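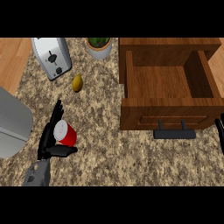 How do you teach a robot to pick up a cup?

Not by telling it. You could try. "Pick up the cup" means nothing to a motor. A motor wants to know how far to turn, how fast, and when to quit.

So the team at Urkgate does it another way. They let the robot practice in a pretend kitchen, inside a computer. It's called a simulation. Kind of like a video game, only the player is a computer program and it never asks for a snack.

The kitchen is named Dudora. It has a stone counter, a toaster, a plant, a lemon, a drawer that's pulled open. And a red cup. The robot has two arms, and each arm ends in a gripper, that's the robot's hand. The fingers are black with lots of joints. Getting them around a small round cup is harder than it sounds. Try it yourself with chopsticks!

First, showing

A person goes first. They steer the pretend robot's arms and do the job while the computer saves every move. Reach, spread the fingers, close, lift. One saved try is called a demonstration. The team made 300 of them.

Then the program studies them all. It looks at what the robot saw and what the person did next. See this, do that. See this, do that. Over and over. Scientists call this imitation learning. Imitation just means copying. You learned to wave bye-bye the same way.

Then, mixing it up

Here's the problem. If the cup is always in the same spot, the robot only learns that spot. Move it a little and the fingers close on air.

So the computer shuffles things. Cup over here, cup by the drawer, cup tipped on its side. Lemon somewhere new. Sometimes the counter changes color. The robot has to figure out what matters (the cup) and what doesn't (pretty much everything else).

Did it work?

Test time. The team ran 800 tries with the cup in places the robot had never practiced.

A robot trained without any shuffling got the cup 19 times out of every 100. Pretty bad. With shuffling it was nearly 5 times better. Same robot, same fingers, same demonstrations to start with. The diffrence was the practice.

Why not use a real kitchen?

Real cups break. Real robots are slow and they wear out. In a simulation you press reset and the cup is back on the counter - no sweeping. You can run lots of kitchens at the same time too.

But pretend isn't perfect. A pretend cup might slide a bit differently than a real one. Light bounces differently. Scientists call that the reality gap, and its a big puzzle that lots of people are still working on. The Urkgate team plans to try a real counter next.

Words to know

Gripper - a robot's hand
Simulation - a pretend world inside a computer
Demonstration - one try, done by a person, saved for the robot to copy
Imitation learning - learning by copying
Reality gap - the ways a pretend world and the real one don't match

Try this

Put a cup on the table. Close your eyes and have a friend tell you how to pick it up, using only words like left, up, and squeeze. Plastic cup please. Now move the cup and go again.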